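Notebook, July, page carried over from the last one

Picking up where I ran out of room yesterday. Vescombe wrongful arrest suit, still on the timeline. Coffee first, then back to the radio log at 8:40.

So the state of things. The complaint was filed in county court by the plaintiff's lawyers and the city has answered, and what we have in hand is the complaint, the answer, the exhibits to both, and the big production that landed after the second records request. That last one is 1768 pages, one PDF, no bookmarks, and whoever scanned it fed a good chunk in upside down. I split it by document type last week and put the pieces in the shared folder under "Vescombe split". Please use those and leave the big one alone, it chokes the viewer on my machine and it'll choke yours.

Main problem today: the times don't agree. The warrant return says entry at 11:52 p.m. The dispatch log has the first "units on scene" call at 11:58. The booking sheet has the arrest at 12:04 a.m., which is fine with either one. Six minutes doesn't sound like much, but the whole knock-and-announce argument lives inside those six minutes, so I can't just pick the one I like better. Ibrahim thinks the dispatch clock was running fast or slow against the officers' own watches and that this is boring. He may be right! I'd love for it to be boring. But I want something on paper before we print either time as fact.

What I tried:

Lined up the dispatch log against the ambulance run sheet, since those should share a clock. They do, to the minute, for the four entries that appear on both. Good. So dispatch is at least consistent with the ambulance people.

Lined up the dispatch log against the neighbor's 911 call. The call record has its own stamp from the phone side. It comes in at 11:57 and she says she hears banging "right now". If entry was at 11:52 then she's hearing banging five minutes after they were already inside, which could be anything (furniture, a second door, people on the stairs), but it sits a lot more comfortably with 11:58. Marked this one in yellow.

Tried the body camera index. There are 16 clips listed and the city says all were produced. I have all of them by file name, but one opens to a black screen with sound, and the stamp on that one is in a different time zone from its neighbors. Off by exactly an hour. Wrote to the records office about it. No answer as of lunch.
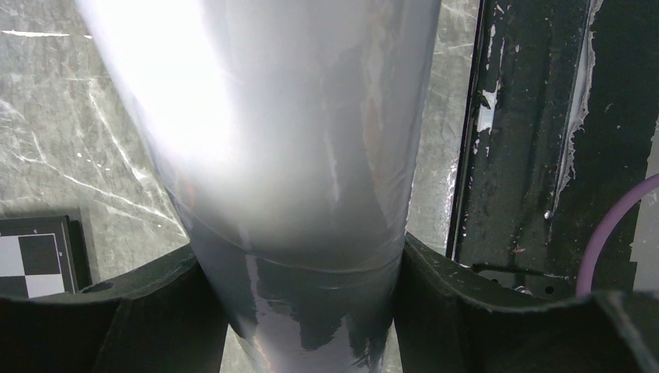
After lunch I went back to the warrant return itself and read it slowly, which I should have done on day one. The 11:52 is handwritten and the rest of the form is typed. There's a second handwritten time lower down for "premises secured", 12:11, and it's in what looks to me like the same hand. I'm no handwriting person so that stays in the notebook and goes nowhere near the copy. But it does mean somebody filled in both times on paper, and maybe both at once, later, from memory. Question for Dirk: can we ask who filled it in? The officer who signed is named in the suit, the city's lawyers will be sitting on him, but the question about the form is a records question and they might just answer it.

Trevor came by at 2:15 and we went over what the spreadsheet should look like. He wants one row per event with a column for each source, so you can read across and see who says what when. I had one row per source entry. His way is better for reading and worse for checking. We're keeping both: mine is the "raw" tab, his is "side by side", and nothing gets typed into side by side by hand, it only pulls from raw. If you need to fix a time, fix it in raw and put your initials in column H. Arvid, I mean you, I found two without initials and I know your capital letters.

Money stuff. The complaint asks for damages and does not give a total, and I've now seen a total quoted in two places online that I can't trace to any filing. Don't use it. The only dollar figure I can stand behind is the bail, which was $3000, from the booking paperwork and again from the receipt in exhibit 19. Those match. Everything else is somebody's guess until a document says so.

Also for the record, the charge was dropped "without prejudice", and we had "cleared" in the first draft. Those aren't the same thing and the plaintiff's own lawyer was careful about it on the phone. Changed to "dropped" all the way through, plus one line saying prosecutors could in theory refile. I checked the headline, the deck and the caption text. Check the newsletter blurb too, I don't have access to that.

Things with the tools. The text recognition on the scanned pages is pretty good on typed forms and hopeless on anything with a stamp over it. It read "Zamudio" (the street, not a person) four different ways, my favorite being "2amvdio". So a plain search for the street name misses stuff. I made a little list of the wrong spellings and it's in the folder as streetnames.txt, add to it when you hit a new one. Valter ran the same pages through the other program, the one on his laptop, and got better results on the stamps and worse ones on the tables. Could combine. Not today.

The Dornudley case came up again at the 3:30. Same county, earlier, also a night warrant, and the judge there let the announce claim go forward partly on a gap between two clocks. I'd like to read the order properly before I get excited. It's short, Trevor has it. If the reasoning is close to ours, it gives us a fair way to explain to readers why anyone should care about six minutes, and it saves us from sounding like we made up the issue ourselves. If it isn't close, leave it out altogether. I don't want a paragraph in there just because it took me an afternoon.

Called Nadanier, the company that services the dispatch system, at 4:05. Got a very nice person who could not talk about a specific customer but did explain in general how the clock gets set: the server checks itself against an outside source every night, and the individual desks take their time from the server. So one desk being off on its own would be odd. She said odd, she didn't say impossible, and she asked me not to quote her, and I said fine. Background only. Asked her for someone who can be quoted and she took my number.

Where that leaves me: I lean toward 11:58, and I'd put it in the story as "dispatch records show" with the warrant return's time right next to it and the gap stated flat out. Both numbers, both sources, no adjectives. Ibrahim read that version at 5 and had one good fix, which was to say "entry" only for the return and "on scene" only for dispatch, because they don't claim the same thing. Arriving isn't going in. I'd blurred them in my own draft. Strictly it makes the gap worse, as you'd expect arriving to come first.

To do:

Read the Dornudley order.
Chase records about the black clip and its hour.
Ask Dirk about the handwritten times.
Finish raw tab, still missing the ambulance entries after midnight.
Find out if the jail intake desk uses the dispatch clock or its own. The 12:04 depends on it.
Send the plaintiff's lawyer the list of facts we plan to use, and the city the same list, same hour.
Get the newsletter blurb from whoever has it.

Valter says the courthouse copy window closes early all this month, so the certified copy of the return has to be a morning trip. I can go if someone covers the phone in case records calls back.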